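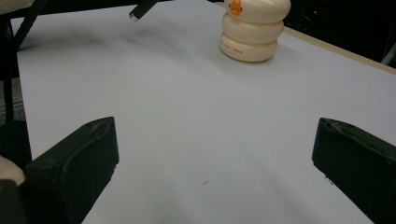 Could the closing fault have been in the width log all along, the Pluvness group asks in its reply to the first report, and were the earlier sessions checked for it before the tool was taken out of service? They were not. The check has now been made and the results are entered below, so that the two groups work from the same record.

Workshop notebook, Gradden bench
January 6, 2019

Subject: hand-held gripper, false "closed" reading with fingers open

Fault as first observed. During a pick of the stacked ring toy, the width log reported the fingers fully closed while they stood open over the bare table. The operator released the trigger and squeezed it again. The reading did not change. On the third squeeze the fingers closed with more force than the trigger position called for and did not open on release. The operator's thumb was clear of the tips. Had it been between them, this entry would be an injury report.

Immediate action. Battery disconnected, fingers backed off by hand with the hex key at the drive screw, tool tagged and placed on the quarantine shelf. Time from fault to disconnection was not recorded. It should have been.

Review of the log. The encoder had completed 3,000 cycles since its last calibration in September. Ha firmware holds the last valid width when a sample is dropped, and raises no flag unless four samples in succession are missing. In the session in question the gaps were shorter than that, and the held value happened to be the closed one. The same pattern is present in 2 earlier sessions, at a lower rate. In answer to Pluvness: yes, it could have been found sooner.

Inspection. Cover removed. Encoder connector seated but without its retaining clip. The cable runs tight across the hinge and the jacket is flattened at that point. Flexing the cable by hand reproduced the dropout in 4 of 4 attempts. Finger pads and linkage show ordinary wear only. Drive screw clean, no binding through full travel.

The excess force is a separate question. The present view is that the controller, believing the fingers closed, continued to add current each time the trigger was pulled, and that the stored command was carried out when the signal returned. This has not been confirmed. The current limit was set to the Karamik default, and no one at this bench had reduced it for use near hands.

Data. All picks from the affected sessions are to be marked "width invalid" and kept out of the training set. Video from those sessions may be retained. Do not attempt to fill in the missing widths from neighboring samples.

Measures in force from this entry:

Replace the encoder cable, leave slack at the hinge, fit the clip.
Lower the current limit before the tool is powered again.
Firmware to raise a flag on the first dropped sample. Request sent to Ha; no reply yet.
Open and close the fingers fully at the start of each session and compare the log with the calipers.
No hand between the fingers while the battery is connected, including when placing the toy.

Open items: cause of the missing clip; whether the second tool has the same cable routing. The second tool is not to be used until its cover has been off.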